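Edem Quansah has hung curtains for a living for long enough to have strong views on tape measures. He works alone from a unit in Nornedura, and most of his customers rent. They come to him because they want a room to feel warmer or darker, or a bit more like their own, and the tenancy agreement says no to nearly everything else.

"People ring up and apologise first," he says. "They say, it's only a rented flat, as if that means I won't want the job. A rented flat has windows like anywhere else."

He trained with a firm called Owusu, where he spent his first months pressing hems and carrying poles up stairs. The firm made curtains for hotels, and he still does some things the hotel way. Every panel is lined. Every hem is weighted at the corners. He leaves a new pair hanging for a few days before he finishes the bottom edge, as heavy cloth drops.

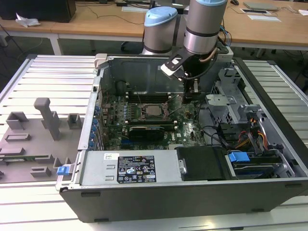

The commonest mistake, he says, is buying too narrow. Shops sell ready-made pairs by the width of the window, and customers match the number on the packet to the number on their tape. Once hung, the curtains close, but they close flat, like a bed sheet on a line.

"You want twice the width of the track. If the fabric is thin, go a bit over. I'd sooner see cheap cotton with plenty of fullness than good linen stretched across like a bandage."

Length matters almost as much to him. He dislikes curtains that stop at the sill unless there is a radiator underneath, and he has little patience for cloth that pools on the floor in a room where people walk about. His own preference is for the hem to clear the carpet by a finger's width.

For tenants, the question is usually how to put anything up at all. Quansah's first step is to ask for photographs of what is already above the window. Old brackets are often still there under the paint, and a landlord who will not allow new holes may be happy for the old ones to be used again. Where there is nothing, he looks at the recess. A tension rod will hold a light curtain between two solid walls, though he won't hang anything lined from one.

"They slip. It might be a month, it might be the first night. If it's heavy it needs a screw, and if it needs a screw you need to ask. I tell people to get the yes in writing and keep it with the inventory." 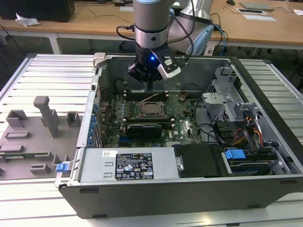 *Open computer case on the slatted work surface, with the gripper over it.*

He keeps his cloth on long shelves, sorted by weight. The range he uses most is Wekuvano, a plain weave that comes in more greens and browns than anyone could need. It washes without much fuss. He likes it for bedrooms with an interlining, and for living rooms without. Velvet he sells less often, mainly to people with draughty bay windows.

Colour is the part of the job he talks about least willingly. Customers expect him to have a rule, and he hasn't got one. What he does is lend out a large piece of the fabric and ask them to pin it up beside the window, then look at it in the morning and again with the lamps on.

"A little square tells you nothing. You hold it in your hand and it's grey. You hang it with the light coming through and it's purple. I've had cloth come back that the customer was certain about on the phone."

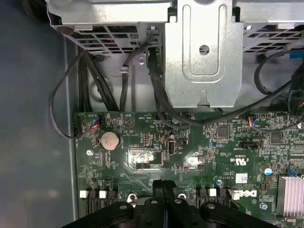
He is less fussy about headings. Pencil pleat is what most people know, and it suits most rooms. It can be let out or pulled in, so the same pair has a chance of fitting the next flat. He puts a generous hem on anything made for a tenant for the same reason, and asks them not to cut the spare cord at the back of the tape.

"Tie it up and tuck it away. If you cut it, you can't flatten the curtain out to wash it, and you can't make it wider when you move."

One customer has now taken the same pair to four addresses. Quansah has altered them each time, twice letting the hem down and once adding a border in a darker cloth where there was no hem left to use. He charges £50 for a straightforward alteration, with collection on top if it is a long drive.

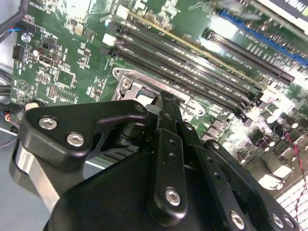
Blackout lining comes up in nearly every conversation, usually from parents and people on night shifts. He stocks one called Prorus, which is stiffer than he would like but keeps its coating in the wash. He warns people that the lining is only part of the answer. Light gets in at the top and down the sides, so he fits the track higher than the window and turns the ends of the curtain back to the wall.

Saturday is his day for home visits, and he starts early. He takes a steel tape, a notebook and a small step stool, and measures every window in three places. He never works from the customer's own figures, however carefully they have been written down.

"I say thank you, that's very helpful, and then I measure it again."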